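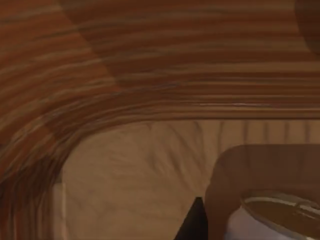
Kitchen robot does better after being told less

2020-03-11

Robotics news from Misstead

A research group at the Rutwood lab in Misstead has published a training method for robot arms that throws away a good part of what the robot sees. The robot, which has never been consulted on the matter, gets better at picking things up.

The method is called Plikemeo. The paper does not say what the name stands for, and a footnote where one might expect the answer is taken up with software license terms.

Robot arms that learn from demonstrations are usually fed every camera view available at every moment. A camera close to the gripper shows the last few inches before a grasp, and a second one set farther back shows where things are in relation to each other. More views should mean more information, and more information should mean a better robot. Anyone who has tried to cook with three relatives in the room giving directions can probably guess where the theory runs into difficulty.

According to the Rutwood group, a close camera spends much of a typical run staring at whatever surface happens to be nearest. During training, the learning system takes all of this very seriously. It notices that a certain streak of wood grain tends to come up just before the arm moves left, and concludes that the streak is important. Put the same arm in a kitchen with a different counter and it waits for a streak that never arrives.

Plikemeo adds a small second network that scores each view before the arm's controller gets to use it. A view that would help predict the next movement in a kitchen the network hasn't trained on gets a high score. A view that helps only in the kitchen it came from gets a low one and is faded toward blank. The scoring runs continuously, so the same camera can be ignored while the arm travels and brought back in when the fingers near their target. The authors call this "view fading." An earlier draft called it "selective inattention," a phrase the group admits was already in use among parents of teenagers.
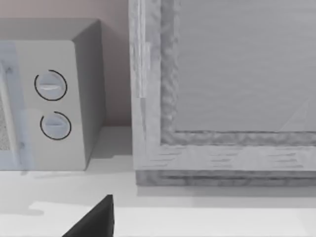

Training took place entirely in simulation, in kitchens the group builds with an in-house tool it calls the Kovács generator. The generator swaps counters, walls and appliances between runs and moves the lighting about, with a taste in interiors that could be described as rental. It is also sparing with detail where the designers decided detail would not matter. The microwave has two round knobs, each with a thin black ring that doesn't quite close, and no numbers on its control panel at all, so anyone hoping to defrost a simulated chicken will have to go by feel. The robot never has to operate it. For the purposes of this study a microwave is something to avoid hitting.

The system learned from 2,000 simulated runs, each one a pick-up-and-move task with a small grocery item. The researchers then set up a kitchen layout that had been kept out of training and gave the arm 20 attempts at picking up a can and putting it down at a marked spot. It managed 18 of them, for a success rate of 90 percent. The same controller without view fading, given the same layout and the same cans, failed more often than it succeeded. The paper reports this in a supplementary table, in type that suggests nobody was expected to enjoy it.

Both of the Plikemeo failures are described at greater length than any of the successes. In one, the gripper closed on the rim of the can at a bad angle and tipped it over. In the other the arm stopped above the counter and stayed there until the run timed out. When the group checked the scores, every view had been faded nearly to blank. The robot had decided that nothing it could see was relevant, and had declined to proceed.

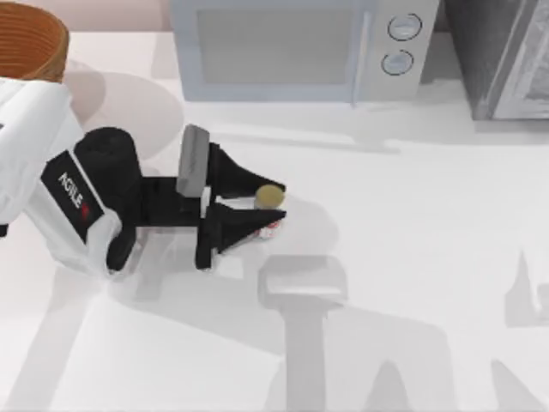 A fix for that second problem is already in the code. A floor has been set under the scores so that at least one view always stays fully visible, however little the network thinks of it. The floor went in after the reported tests, so the published figure does not include it, and the group has resisted the temptation to say what the figure would be if it did.

There are other limits, and the paper is fairly open about them. Every test so far has been simulated. The simulator is kind about friction and kinder still about lighting, and its cans do not come with dents or loose labels. The tasks are short as well. Fading a view for a few seconds costs little, but over a longer job such as unpacking a grocery bag, the robot might ignore a camera at the one moment something rolls past it. The authors list memory of recently faded views as the next thing to work on.

Then there is the matter of speed. Scoring the views adds a small delay to every step, and the arm moves a little more slowly as a result. The group considers this acceptable for research. It would be harder to defend in a restaurant, although most of us have been served by slower.

Physical trials are planned for April in a mock kitchen on the lab's ground floor. The counter there is being fitted now. After some discussion, the group picked a surface with a heavily patterned finish, on the grounds that a plain one would have been letting the robot off easy. The microwave for the physical kitchen will have numbers on it.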